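Zistalmont Releases Hostus 2 Report Software

Zistalmont has released Hostus 2, its software for building reports from stored records. The update ships in May to licensed sites.

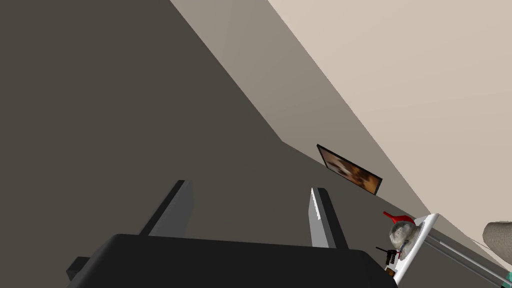
Saved layouts can now be shared between accounts. The library holds 74 layouts. 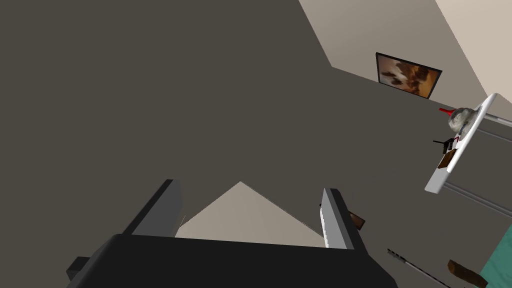
Changes to Export

Batch export handles up to 200 reports per run.

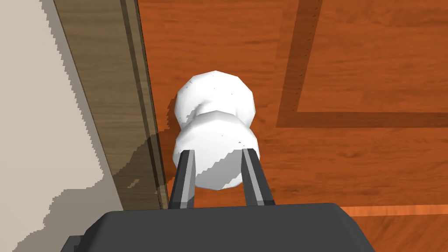 Zistalmont Product Documentation Team

Contact: Dragica Atanasov

Existing layouts open unchanged.

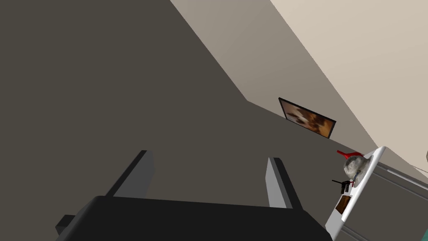
Where are shared layouts stored?
In the Shared folder of the site account.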